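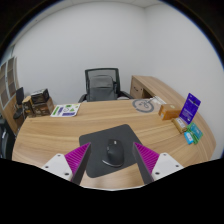 Home Minutes Newsletter Room Hire Contact

MORWOOD BUSINESS CENTRE TENANTS' ASSOCIATION

Minutes of the ordinary meeting held on August 19, 2026, upstairs meeting room

In the chair: Glória Lobo
Present: as per the signing-in sheet, which went round twice as the first time it came back with a lunch order on it.
Apologies: Ramalho Bookbinding (holiday), the ground floor dentist (patient).

1. Minutes of the last meeting

Agreed, with one correction. Under item 4 the word "dangerous", as applied to the bicycle rack, should have read "disappointing". The owner of the bicycle rack was content with this.

2. Matters arising

The side gate now closes. It does not open from the outside without a key, and the landlord has supplied 2 keys between all tenants. The chair to ask for more.

The door code was discussed. It had been 1758 for as long as anyone could remember and had been written on the wall beside the door in pencil. It has been changed, and members were asked not to write the new one anywhere near the old one.

3. Report on the Wendavero open afternoon

Wendavero, in unit 13, opened its doors to other tenants last week to show what it does. Most of those present had gone. The chair said that for a year she had been signing for their parcels with no idea what was in them, and she was grateful to be put right.

The firm collects recordings of ordinary handling jobs, done by people with a hand-held gripper that carries a camera. The recordings are then used to teach robot arms to do the same jobs. Several members had expected a robot arm and looked behind the door for one. The arms are at a partner firm, Nultuneo, and do not travel.

The task on show was desk tidying. The operator held the gripper over a desk with a computer mouse on its mat and explained the aim, which was to pick up the mouse, set it down elsewhere on the desk and then return it to the mat, the right way round. Members who had hoped for something more dramatic were told that mice are a good deal harder than they look, being curved on top and smooth at the sides. The ribbed magenta pads on the fingers were much admired. The operator said the ribs were for grip and the colour was what had been in stock.

Visitors were then invited to try. The minutes secretary had a go and can report that it is like eating peas with a pair of garden shears. The accountant from the first floor put the mouse back facing the wrong way and argued that it was a matter of opinion. The dentist did it first time and was not modest about it.

Questions put to Wendavero on the day, with the replies as noted:

Does the camera record faces? It points at the fingers and the work, and sessions are checked before anything leaves the building. If somebody walks through, that recording is thrown away. Tenants who put their heads round the door during a session were asked, very politely, to knock.

How many times does one job have to be done? It depends on the job. For the mouse they are aiming for 200 good goes, with the small things on the desk moved about between them so that the robot does not learn one desk by heart. The chair observed that she had worked with people who had learned one desk by heart and had given every satisfaction.

What counts as a good go? One without dropping, dithering or talking to the mouse. The last was thought to be a joke but the operator did not smile.

Why not clear the desk first? Real desks have cards, boxes and paper on them, and a robot that can only manage a bare one is no use in an office. It was felt that the operator had not seen the accountant's desk, and that he ought to be taken down to see it in the interests of science.

Will it take our jobs? The operator said that, on present form, it might in due course take the job of moving a mouse from one side of a desk to the other. A member asked for this to be minuted. It is minuted.

General discussion followed. The upholsterer said he had gone in ready to be annoyed and had come out having enjoyed himself, and wished to know whether they would be interested in recording somebody stretching webbing. Wendavero's representative said she would ask, but that two hands and a mouthful of tacks might be beyond the present equipment. The upholsterer said it had been beyond his last two apprentices.

The design studio felt the explanations had been clear but too quiet at the back, where people had been talking about the biscuits. There were two points of criticism. The afternoon had been advertised as starting at half past and had started on the hour, so those who were punctual were late. And there was no step-free way in, as the lift was having one of its weeks. Wendavero accepted the first point. The second belongs to the landlord, as ever.

RESOLVED: that the association thank Wendavero in writing.
RESOLVED: that other tenants be encouraged to hold similar afternoons, one at a time.

4. Second open afternoon

Wendavero has offered to repeat the event in September for those who missed it, and for families. Nultuneo may send someone with film of the arms at work. The upholsterer asked whether film of a robot copying a person who had been filmed was worth anyone's afternoon. Opinion was divided, but enough hands went up.

Points agreed:
- Small groups only, names to the chair beforehand.
- Start time to be printed on the notice, and to be the same as the start time.
- Children may try the gripper with an adult standing by. Adults may try it with a child standing by, if one can be found.
- The design studio to do the poster. It was asked not to put a humanoid robot on it. The studio said it had already drawn one. It was asked again.

The bookbinders had sent word by e-mail that they would open on the same afternoon if wanted, with a demonstration of sewing by hand. Accepted with pleasure. This was noted as not conflicting with "one at a time" on the grounds that they are at the other end of the corridor.

5. Lift

The engineer has been. He has identified the fault, and it is the lift. A part is on order. The chair to write to the landlord, using the strong letter and keeping the very strong letter in reserve.

6. Kitchen

The fridge was cleared on the date given on the notice. One tub had no name on it and, on inspection, no likely claimant. The rota for the dishwasher stands. It was suggested from the floor that Wendavero might record someone emptying it, and go on recording until the robot had got the idea. Wendavero's representative said that wet glasses were on their list - some way down - and that she would not like to raise hopes. Hopes were raised.

7. Parking

Deferred. There were no objections to deferring it.

8. Any other business

The dentist's receptionist, attending in his absence, asked for it to be recorded that patients are still being buzzed into unit 13 by mistake. One had sat down at the desk in good faith and waited to be called. Wendavero confirmed this and said he had been very pleasant. The chair to order a larger sign for the entrance hall, with arrows.

A set of keys with a green tag was handed in after the open afternoon. Claimed during the meeting by the accountant, who had been blaming his wife.

9. Next meeting

In September, same room, after the open afternoon so that it can be complained about while fresh. Items for the agenda to the chair a week before, in legible form.

The meeting closed when the lights went off on the timer.

Signed as a true record: G. Lobo, chair

Actions
Chair: gate keys; letter of thanks to Wendavero; strong letter about lift; sign and arrows; list of names for September.
Design studio: poster, without robot.
Wendavero: confirm date with Nultuneo; ask about webbing.
Accountant: desk.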